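Comparative fault

Comparative fault is the rule that splits blame for an accident between the people involved and then trims the money to match. I've been explaining it to friends for years (usually over dinner, sorry, friends), so this entry is my attempt to get it all down in one place.

The basic math is easy. Say a jury decides your injuries are worth $500 and that the other side was 68 percent to blame. You collect $340. Nobody gets a perfect score for behavior, and the rule assumes as much!
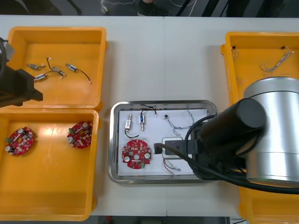

Solenoids in one orange bin, red circuit boards in another.

Pure and modified versions

Under the pure version you can recover something even if most of the mess was your own doing. Under the modified version there's a cutoff, and once your share reaches it (or passes it, depending on the state) you go home with nothing. A few places still use the much older rule, contributory negligence, where even a small slip on your part can sink the whole claim. I find that one awfully harsh, but it's still the law where it's the law.

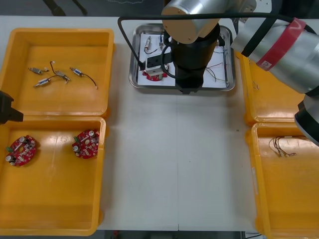 How the shares get decided

Usually a jury does it, or a judge if there isn't one. Most claims settle first, though, so the percentages often come out of phone calls between a lawyer and an adjuster. My favorite teaching case is Wasilewska v. Dikar, a fall on a loading ramp in Iscombe. The ramp had no handrail, and the plaintiff was carrying a box too tall to see over. Four people argued over those two facts for an entire Sunday in the class I took, and we all came away with different numbers.

Fault can also be spread over several defendants, like a building owner and a repair company. Whether one of them can be made to pay the other's share is a separate question called joint and several liability, and it changes a lot from state to state.
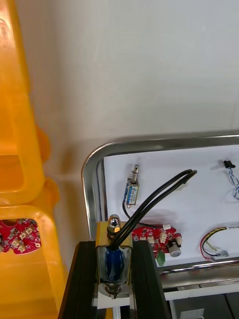 Arash Ghaffari wrote in to say that I should mention seat belts: some states let a jury reduce the award when the injured person wasn't wearing one, and others keep that evidence out altogether. He's right, and I've added it to my list for the section on defenses.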